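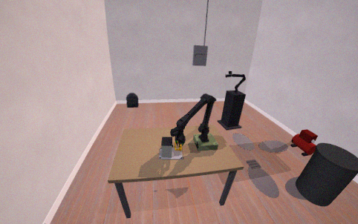
Ticket 1000: Save file shrinks to zero when loading Grurnine on handheld

Status: Solved
Game: Dronska, build 96
Opened by: Nilmini Dewan
Picked up by: Arif Siddiqui

Nilmini, 2019-06-01

Hi team! First, I have to say I'm having a ball with Dronska. I've been glued to it since the demo and I've already talked my sister into getting it. But I've hit a snag. Every time I roll into Grurnine (the harbour level, the one with the singing cranes) on the handheld, I get the loading wheel, then a black screen, then I'm back at the title menu. When I check my slot it says 0 percent. My file was at 64 percent before that!

What I've tried so far:
Restarted the console. No change.
Loaded the same slot with the console docked. Grurnine opens fine and my 64 percent is back.
Undocked while standing in the level. It keeps running, but the next time I load it crashes again.
Turned motion controls off. No change.

So the progress isn't gone, which was a huge relief, but I mostly play on the train and I'd love to get past the harbour.

Arif

Hi Nilmini! Thanks for such a thorough write-up, you've saved me half a morning. The zero is only what the menu shows when it can't read the slot summary, so please don't delete anything. Your real save is safe as long as you don't press New Game on that slot.

Could you tell me two things? Which colour palette are you using, and do you have any custom stickers on your ball? Grurnine loads the sticker sheet before the rest of the level, so I've got a hunch.

Nilmini

Palette is Pramanik (the pink and teal one, it's gorgeous). And yes — I have stickers. Lots of stickers. I may have gone overboard in the sticker editor.

Arif

Love it! Overboard is what the editor is for. I put a full sheet on my own test ball, picked Pramanik, and Grurnine fell over on the first try in handheld mode. With the default palette it loads. So it's the two together: Pramanik makes a second copy of every sticker for the teal side, and handheld mode has less room for them.

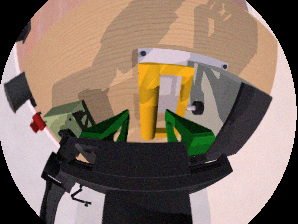 Stickers get sorted by their outline, and that's where the memory goes. A solid blob is cheap. A shape with a hole through it costs a lot more, because the game traces the inside edge as well as the outside. Think of a yellow-orange loop that's taller than it is wide, with one thick side and one slimmer side leaning in at the bottom: one sticker to you, two outlines to the game, and four once Pramanik makes its copy. If you've got a lot of rings, handles or letter O's on your sheet, they're the ones to take off first.

For now, please try this:
1. Dock the console and load your 64 percent slot.
2. Go to Wardrobe, then Stickers, and move the looped ones into storage. They aren't deleted.
3. Save at the Sindholm lighthouse. Autosave won't refresh the slot summary.
4. Close the game fully, undock, and load again.

Nilmini

IT WORKED! I had a whole chain of rings running around the middle of my ball, so that explains it. I put those in storage, kept Pramanik on, saved at Sindholm, and Grurnine came up in handheld with the cranes singing away. The menu says 64 percent again too.

Will I be able to put my chain back on at some point?

Arif

Yes! The next build shares one outline between both palette colours. I've been running it here with a full sheet of rings and Grurnine loads every time in handheld. I've also asked for the menu to say "can't read slot" in place of that scary zero. Your stored stickers will carry over, so just drag them back on after you update.

Marking this as solved. Enjoy the harbour, and keep an ear out for the smallest crane — it has its own verse.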